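Section 5: Setting up your Sarico heated brush and using it for the first time

Welcome back, and well done for getting through the unpacking pages! This part is the one most people look forward to, so make yourself a cup of tea, find a mirror you like and take your time over it.

Before you plug in

1. Wash your hair as you normally would and dry it all the way through, right down to the roots. Your usual hairdryer is fine for this.
2. Comb out any knots with a wide-toothed comb, starting at the ends and working upwards.
3. If you like a heat spray (we're fond of the Nnaji one, but any will do), mist it on now and give it a few minutes to sink in.

Caution: never use the brush on damp hair, or anywhere near a full bath or basin.

Setting the heat

4. Plug in and hold the power button until the light blinks. The dial goes from 1 to 9. For fine or coloured hair, please stay at 5 or under — you can always go up another day.
5. Wait 50 seconds. The light stops blinking when the bristles are ready.

Note: the Farell travel model has no dial and picks its own heat, so if that's the one you have, skip straight to step 6.

Brushing

6. Take a section no wider than the brush head and clip the rest out of the way.
7. Brush slowly from root to tip, and don't stop halfway down. Two passes are plenty for most people, though Ladi Idahosa, who tested the brush for us at our Brernach salon, has very thick hair and likes three.
8. Let each section cool before you touch it or tie it up. I know it's tempting!

Caution: keep the bristles off your ears, neck and scalp.

When you've finished

9. Switch off, unplug and rest the brush on its stand for 28 minutes before putting it away.
10. Once it has cooled, pull out any loose hairs and wipe the bristles with a dry cloth. If you use a lot of product, a Friday evening wipe is a nice habit to get into.
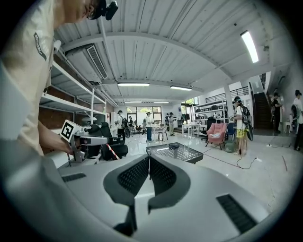 Please don't wrap the cord tightly round the handle, either — a loose loop is much kinder to it, and the brush will sit more neatly in its pouch.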